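Home Topics Ask Members Log in

Taking a group to the Stostier open day – can visitors try the hand-held gripper?

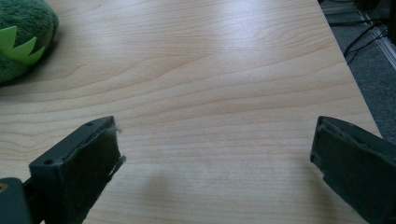 I'm bringing 11 people from our evening class in Vimutcombe to the open day in March. The leaflet says there is a table demo where you pick up soft toys with a hand-held gripper. Does everyone get a turn, or do you just watch? And how long should I allow?

Niamh Moynihan

We use cookies to remember your settings. Accept Manage

Valbona Lazarević
Posted 21/02/2020
I went to the last one. Everyone who wanted a turn got one, but they take 3 people at a time and the rest wait behind the tape. With your group I would allow 40 minutes for that table alone. You squeeze the handle and the two fingers close. Plush is harder than it looks – it squashes and then slips out sideways. Ask at the front desk for a group slot when you arrive. They don't do it by email.

bagheri_k
we just watched. was fine. parking is bad

Kilisa
Don't know about the gripper but the talk upstairs was good and it filled up early. Bring a sweater, the hall is cold.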